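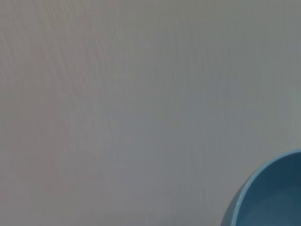 Photo: Haf Phillips

About Pastach Trade School

We teach people to weld, wire, plumb and fix diesel engines, and we love doing it! Pastach opened its doors in Trulton with one welding class and 14 students, most of them coming straight from a shift somewhere else. Today our day and evening programs bring in 400 students a year, from kids just out of high school to parents going back to class after a long break (we've had a mother and son in the same electrical course, and yes, they compared grades).

Our founder, Pichit Wongsuwan, spent his working life as a pipefitter and still teaches the Monday night blueprint reading class. Hui-mei Lui runs the electrical program and wrote most of the lab exercises herself. In the diesel shop you'll meet Kulap Thammasiri, who came to us as a student and liked it so much she stayed on to teach.

Every program mixes classroom time with shop time, and the shop side wins by a good margin. Welding students put in 800 hours before they finish. Classes stay small so that instructors can stand next to you while you work, and you'll get your hands on tools in the first week.

We moved into our current building on Zirnier Street in August, and what a difference it has made! There's finally room for the diesel shop and the plumbing lab to run at the same time, with parking right out front and a bus stop at the corner. Evening students can use the study room until closing, and the coffee is free.

More than half of our programs can be taken part time. Financial aid is open to students in all of them, and Kulap Wiriya in the front office will sit down with you and go through the forms line by line. New classes start every fall and spring. Stop by any weekday, ask for a tour, and bring your questions along with a pair of closed-toe shoes.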